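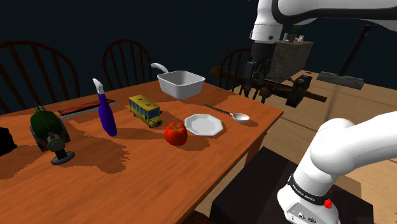 Go for the fault handling and ignore the graphics, one reader wrote after the last open morning at Vellen, adding that the tabletop demonstration was the only part of the programme that had been worth the train fare. I went in April with that advice in mind and came away mostly in agreement with it, although the graphics deserve more attention than the reader gave them.

Skemine is Brenetell's simulator for table-mounted arms. It is sold as a desktop licence and shown to prospective buyers at the Vellen site, where the morning is split between a short talk, a supervised session at a workstation and an open question period. I have reviewed the software on what could be tested in that session. The talk covered the company's plans and can be skipped.

The session used the Moen task set, which is bundled with the licence. It contains 26 tasks, nearly all of them variations on moving household objects about a dining table: a plate, a ladle, a spoon, a toy bus, vegetables, a spray bottle. The white arm stands at the table with a two-finger parallel gripper. Visitors choose a task, set the starting layout or let the software shuffle it, and then either run the supplied controller or drive the arm by hand. I did both.

Setup is good. A layout can be saved, reloaded and altered while the physics is paused, and the random placement can be limited to a region drawn on the table top. Objects are picked from a library of 816 items, searchable by name and by size, though the search does not accept plurals. Typing "plates" returns an empty list. Staff were aware of this and said it was on the list.

Rendering is better than it was in the previous release. Glossy surfaces such as the pepper and the tomato take a believable highlight, and glass is no longer drawn as grey plastic. Shadows are the weak point. The table top carries large dark patches with ragged edges, and it is hard to say which object, if any, a given patch belongs to. Anyone training a vision model on these views will want to switch to the slower lighting mode, which I was shown briefly and which cleaned up most of it.

Contact is the second weak point. In one layout the white baking dish with the long handle appears to sit slightly above the wood, its shadow on the table beneath it. This looks like a collision shape larger than the visible mesh. It matters little for a view from across the room, and rather a lot for a grasp planned to the millimetre.

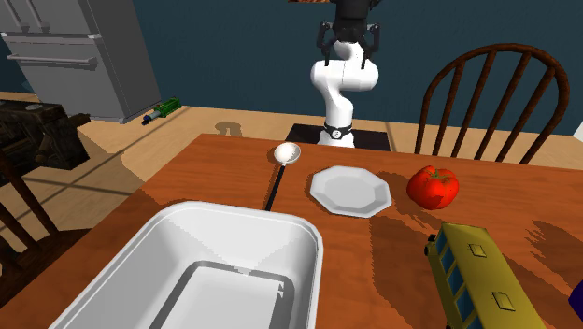 Skemine, dining table layout: plate, ladle and tomato in front of the arm, white bin nearest the viewer.

Multiple viewpoints are handled well. The layout can be watched from the far side of the table, looking back towards the base plate, or from any other position, and each view can be recorded separately. I found the view facing the arm the most useful for checking approach angles. It also puts the bin close to the viewer, so its flat floor and sloping inner walls are easy to inspect before asking for a placement.

Manual control is by a six-axis puck. There is a dead zone at the centre that cannot be altered from the menu, and small wrist corrections are harder than they should be. The keyboard fallback is slow but exact. I used it for the spoon, which lies low enough to the table that the puck was of little help to me.

Logging is the strongest part of the package. Brenetell supplies 3623 recorded runs with the Moen set, of which 2515 are marked as completed and the rest as failed, with the failed ones kept in full. Each failure carries a code: slip, missed grasp, collision, time limit. The codes can be filtered, and a chosen run can be restarted from any moment in its timeline with the physics state intact. I restarted the same slip several times with different finger forces and the results were repeatable. I have used dearer software that cannot do this.

Some practical points about the morning. The workstations are shared, and the session ends promptly at 11.30. Visitors may take away their layouts but not the recorded runs. The question period was frank — more so than the talk — and the staff gave straight answers on the contact problem, including which object shapes are affected. The list is longer than the release notes suggest.

Good: logging, restart from failure, layout tools, choice of views.
Poor: default shadows, oversized collision shapes, puck dead zone, library search.

I would take the licence for work on failure recovery. For close grasping I would wait for the next release and ask to see the baking dish again — preferably with the contact overlay switched on, which was missing from the menu on the build we were given.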